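Drallow Colour Names

A README of sorts, last touched December 18, 2019. The file lists 1339 colour names collected from Australian paint charts, one per line, with hex values where the chart was honest enough to print them.
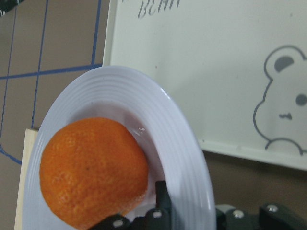 Known problems

Orange is a mess. There are 17 entries for it, and 3 are plainly brown – the paint trade has its own views. Grey is worse.

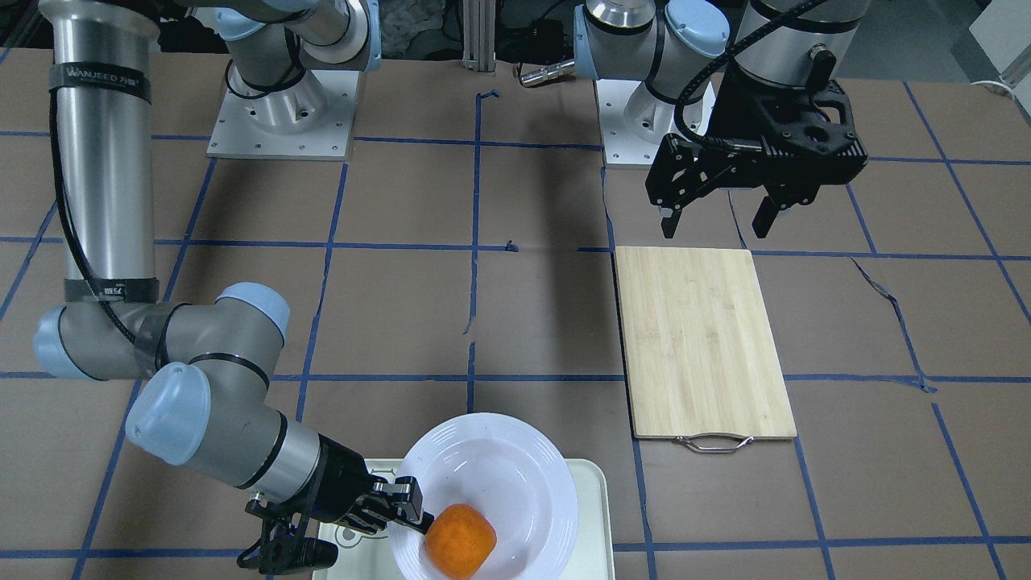
Miklós Oláh writes that two of the browns are duplicates and that Govusus spells one of them without the u. Patch welcome.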